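Home | Programs | Grants | Reports | Contact

Filed under: Equipment Fund – Progress Reports

Durnside Garment Reuse – second progress report on the sorting equipment grant

Prepared by Vesna Babić, operations, for Sylvain Chevalier, Plorkside Fund

Period covered: April to July

Spending to date

The trial budget line stands at $3,273. Of that, $754 went to replacement finger pads and one spare pair of fingers, and $830 to the electrical work at the second bench. The rest paid for the table clamps, cable runs, a better work light and the first two months of the Yensuk software seat. The full purchase line has not been touched and will not be until you have approved the plan below.

We came in under on electrical. The building already had a usable circuit on the north wall, so the new run was short. I would like to move what is left there into spare parts, and I have sent the transfer form separately.

What we have learned about arms

When we wrote the application we assumed one larger arm per bench. After three months with the Yensuk arm I no longer think that is the right buy. A heavier payload costs more and gains us little, as a wet winter coat is the heaviest thing we would ever ask it to lift and we don't accept wet coats. Reach matters more. The current arm cannot get to the back row of bins without the table being pulled forward, and pulling the table forward blocks the aisle.

We asked two suppliers for quotes on a longer-reach model. Dillurska has answered with a written quote, good through September. The other has sent a brochure and promised a call. I will not compare prices in this report until both are on paper.

Delivery is the bigger worry. Dillurska states 14 weeks for the arm and will not hold a build slot without a deposit. If approval comes after August, installation falls in our busiest intake season, and I would ask to push it to January.

Grippers and fingers

Fingers are the part of the budget I got most wrong. The application treated them as a one-time purchase. They need to be a running cost, with pads as the main item. We now plan on a pad change every 50 hours of bench time and have priced next year on that basis.

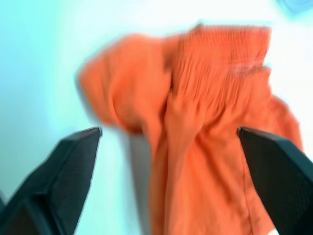
Soft garments are still the hardest category to plan for, and they decide which gripper we should buy. Shirts with a plain body give us few questions. Mixed pieces give us many. The orange item between the black fingers is a fair case: it has a closely gathered band near the top, a long loose drape below and a seam running down one side, and each of those asks something different of a grip. A finger that suits the thick gathers may be too coarse for a single layer of the hanging part. For that reason the revised plan lists two finger sets per arm, with a quick-change mount, in place of the one fixed set we first proposed.

The mount is a new line. Yensuk sells one that fits our current arm, but I have not confirmed that it fits the Dillurska model – their engineer is checking the bolt pattern.

Staff time

Bench training has taken more hours than planned, mostly on resets and on labeling bins the same way each shift. We ran one extra session on a Saturday and paid it from our own funds.

Decisions needed from Plorkside

1. Approve the change from a larger arm to a longer-reach arm.
2. Approve finger pads as an annual running cost.
3. Tell us if a deposit can be paid before the final purchase order.

Item 3 is the urgent one. I can send the Dillurska quote and the pad log the same day you ask for them.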